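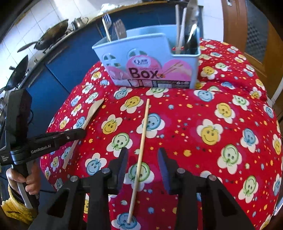 Onni Ojala asked whether the Plukine node could be pointed at a wallet after mining had already started. It can, but the miner has to be stopped first, and shares not yet credited stay with the old address.

4.2 Setting the payout address

1. Open the Plukine console and select Payouts.
2. Stop the miner. Wait until the status line reads Idle.
3. Paste the receiving address into the Address field. Do not type it by hand.
4. Compare the first and last 10 characters with the address shown in your wallet.
5. Set the payout threshold. The default is 3,000 units.
6. Select Save, then restart the miner.

Note: The new address takes effect after 2 confirmed blocks. Until then the console lists both addresses – the old one is marked Closing.

Note: Pools running Hurkeden software ignore the local threshold. Set it on the pool's account page.

CAUTION: Payments sent to a wrong address cannot be recalled. Keep the recovery phrase offline and never enter it in the console.

If step 6 returns error 3, the address belongs to a different network. Generate a new one in the wallet and repeat from step 3. Settings saved before the September release must be entered again.

4.3 Limiting power draw

1. Stop the miner and open Hardware.
2. Enter the limit in watts for each card, then select Apply.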